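Reading time: 7 minutes
March - notes by Hanna Żak

Session 4: Comparing two-finger grippers on thin plastic cases

The aim of this session is to compare finger shapes on one simple job: picking a pencil case off the floor of the cell and putting it on the shelf. We keep the object, the floor and the operator the same, and change the fingers. Read the Turner handout on contact area before you start.

A pencil case is harder to hold than it looks. The lid is smooth, the corners are rounded, and a grip at one end leaves most of the length hanging free. If the fingers close too far from the middle, the case can turn in the grip as soon as it is lifted. Note where each grasp is made - end, middle or corner - before you write down the result.

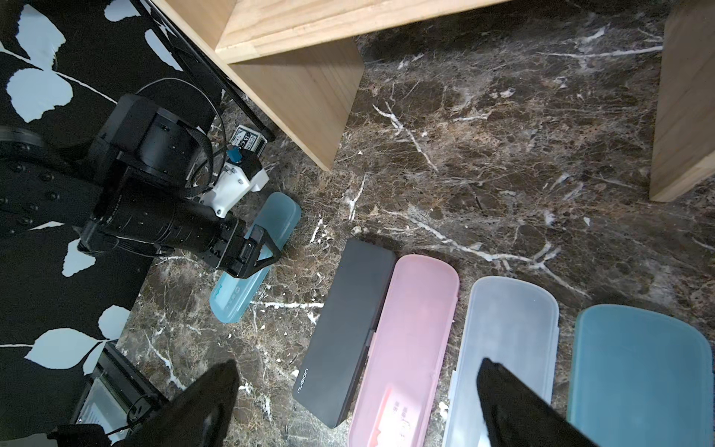 Fig. 1. Left gripper holding the end of a light blue case, seen from the wrist camera.

Use the wrist view for the last part of the approach. It shows the fingertips and the edge of the case clearly, but it gives a poor idea of height. The patterned floor does not help with this, as the veins in the marble run under the edges of the clear cases. Asmaa Ouazzani's group logged 781 grasps last term and found that most of their misses came from closing too high.

Write up each attempt on one line of the log sheet: finger set, grasp position, closing time in milliseconds, result. Start with a closing time of 700 and go down to 500 only when the slower setting gives steady results. Do not change the finger set and the closing time in the same run.

The fixed camera is used for the placing half of the task. It takes in both arms and the two tiers of the shelf, so you can judge the gap between a case and its neighbours. On the upper tier the wrist has to come in higher, and the Clostano fingers may touch the next case along. Samah Metwally suggests filling each tier from the far end - try it both ways and compare. 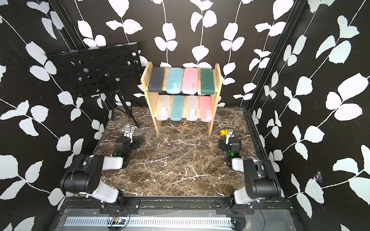
Why not use suction cups for this job?
Suction works well on flat lids, but the rounded ends leave only a narrow area for the cup, and any ridge or catch lets air in. Fingers also let us lean the case back on the shelf without changing tools.

Log sheets go to Sherif Slaoui before the next session. Groups using the Kiltcombe controller should add the firmware version at the top of the sheet.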